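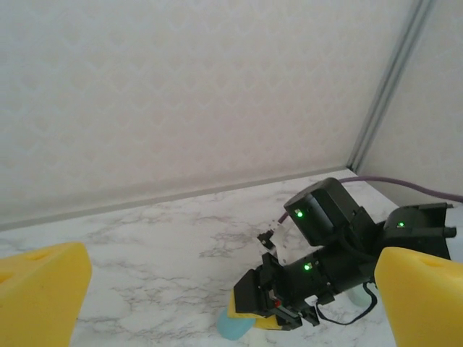 A marble-patterned tabletop set against a cream wall.

Care of Marble and Marble-Look Surfaces

Grilley Household Advice Service

Tabletops and counters with a marble pattern are found in many homes, and the same gray-veined look may belong to several different materials. Natural stone, engineered stone, printed glass, laminate and vinyl film can all be mistaken for one another at a glance, yet they do not tolerate the same treatment. Residents are advised to establish what they own before buying any cleaning product.

Identifying the surface

Look first at the underside or an unfinished edge. In natural marble the veining usually continues through the full thickness of the slab. A printed surface shows a thin decorative layer over a plain core. Stone also feels cool to the hand and is heavy for its size. If doubt remains, treat the surface as natural marble, which has the narrowest range of safe cleaners.

Daily cleaning

Remove crumbs and grit with a dry, soft cloth before any moisture is applied. Grit dragged under a damp cloth is the usual source of the fine scratches that dull a glossy finish. Then wipe with warm water and a few drops of mild dish soap, rinse with a second cloth, and dry at once. Drying prevents the white film left by hard water.

Vinegar, lemon juice and bathroom descalers must not be used on natural marble. They etch the polish, and the mark cannot be washed away. Scouring powder and steel wool are unsuitable for every surface covered on this page.

Stains

Coffee, tea and wine should be blotted, not rubbed, working from the outside of the spill toward the center. For an oil stain on natural stone, mix baking soda with enough water to make a thick paste, spread it over the mark, cover with plastic wrap and leave overnight. Remove the dried paste with a plastic scraper and rinse. Older stains may need a second application.

On laminate and vinyl film, a paste of baking soda left for 15 minutes is normally sufficient. Do not scrub it in. Ink may be lifted with a cotton ball barely dampened with rubbing alcohol - test a hidden corner first, particularly on film, where the alcohol can soften the print.

Heat and weight

Trivets should be used under all pans, whatever the surface. Laminate can blister, film can shrink at the seams, and stone may crack when one spot is heated quickly. Small appliances that give off heat, such as slow cookers and toasters, should stand on a board. Fit felt pads to the feet of heavy objects and lift them when they are moved.

Sealing natural stone

To check whether a seal is still sound, place a spoonful of water on the surface and wait 20 minutes. If the stone has darkened beneath it, resealing is due. Clean the surface, allow it to dry fully, and apply the sealer in thin coats according to the directions on the container. Ventilate the room and keep food away until the product has cured.

Walls behind the table

Embossed wallpaper and textured paint collect dust in the raised pattern. A soft brush attachment on a vacuum cleaner, used at low suction, will clear it. Washable papers may then be wiped with a well-wrung cloth, starting at the bottom and moving up so that drips do not leave streaks. Papers that are not marked washable should be dusted only.

Related pages

Removing Water Rings from Wood
Choosing a Cutting Board
Grout Cleaning: 8 Common Mistakes
Kitchen Drawers That Stick
Storing Cleaning Products Safely

This site uses cookies to remember your settings and to measure visits. By continuing to browse, you agree to their use. Cookie settings | Accept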